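Lolldale releases Kurup hand-held gripper kit for teaching robots by hand

Small objects, big ambitions, replaceable finger pads

Clokum, December - Lolldale has opened orders for Kurup, a paired set of hand-held grippers for labs that would like their robots to learn tidying from someone who already knows how.

The operator takes a gripper in each hand and does the job. The recordings go to Uritz, our labelling software, which sorts them into something a robot can train on. Set-up takes 15 minutes, or 20 if you read the manual, which we recommend and do not expect.

"People ask when the robot will do the dishes," said Subbarao Devadiga, product lead at Lolldale. "I tell them we're very good at putting small things in baskets, and to keep in touch."

Kurup was tested over 1,432 recorded tasks before release. Fingertip pads are a wear item - they grip things all day, and they look like it. Each kit ships with four spare pads, and swapping one is a job for a small screwdriver and a little patience.

Two-handed work with a small white object and a pink basket, then the fingers up close:

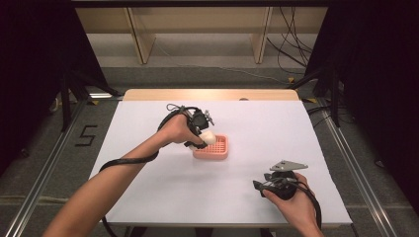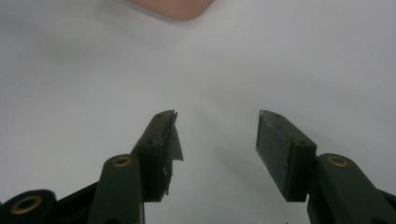
Availability

Kurup ships from Clokum in January. Labs already using Uritz can add the kit to their current licence. Colour choices are limited to the one we make.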